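Tablecloth

A tablecloth is a piece of cloth spread over a table, either to protect the top or to dress it up for a meal or an occasion. It is one of the oldest household textiles still in daily use, and one of the most varied. The same word covers a wipe-clean square on a kitchen table and a stiff white damask that takes an hour to iron.

Contents
1 History
2 Materials
3 Shape and drop
4 Care
5 See also

History

Cloths for dining tables were known in ancient Rome, and by the Middle Ages a white linen cloth was a familiar sight at wealthy European tables. Diners often wiped their hands on the hanging edge, a habit that faded as separate napkins became common. Damask, a weave that hides its pattern until the light catches it, became the great luxury of the table, and the best of it is astonishing work: hunting parties, city views and whole gardens, all in white thread on white ground.

Power looms brought patterned cloths within reach of ordinary homes in the 1800s. Smaller mills carried on alongside the big ones, often with a style all their own. The Hemer mill at Ukberg wove a checked linen with a narrow double border, known to collectors as Giltado, and kept about 1,000 pattern cards in its drawing room. Surviving cloths still turn up with the border as crisp as ever.

Materials

Linen is the classic choice. It is strong, takes starch beautifully and gets softer with every wash. Cotton is cheaper and easier to dye, while polyester resists creases and is the usual pick for rented banquet cloths. Oilcloth and vinyl are popular in kitchens and outdoors. Felt or padded cotton is often laid underneath as a "silence cloth" – a lovely name for a very practical thing, as it muffles the clatter of plates and keeps the top cloth from sliding.

Shape and drop

The length of cloth hanging below the table edge is called the drop. A short drop suits everyday meals, and a longer one is usual for formal dinners. A cloth that reaches the floor is called full drop or full length, and it is common at buffets, displays and receptions. 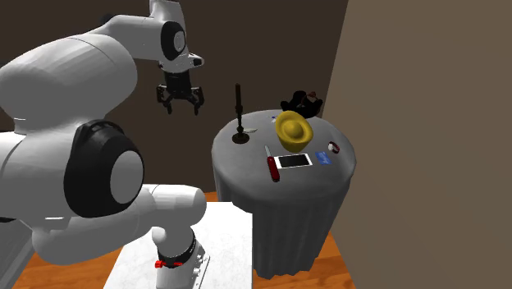
To find the size needed for a round table, measure across the top and add twice the drop. Hems must be counted too, and a wide hem gives the edge a pleasing weight. Round cloths fall in soft folds all the way around. A square cloth on a round table hangs in points instead, and many people like the effect so much that they lay a small square over a long round one in a second color.

Care

Stains are best treated before washing. Linen is ironed while still damp, on the wrong side first for a matte finish or on the right side for shine. Large cloths keep best rolled on a tube, which avoids the sharp creases that can weaken the fibers over time.

See also

Napkin
Table runner
Damask
Oilcloth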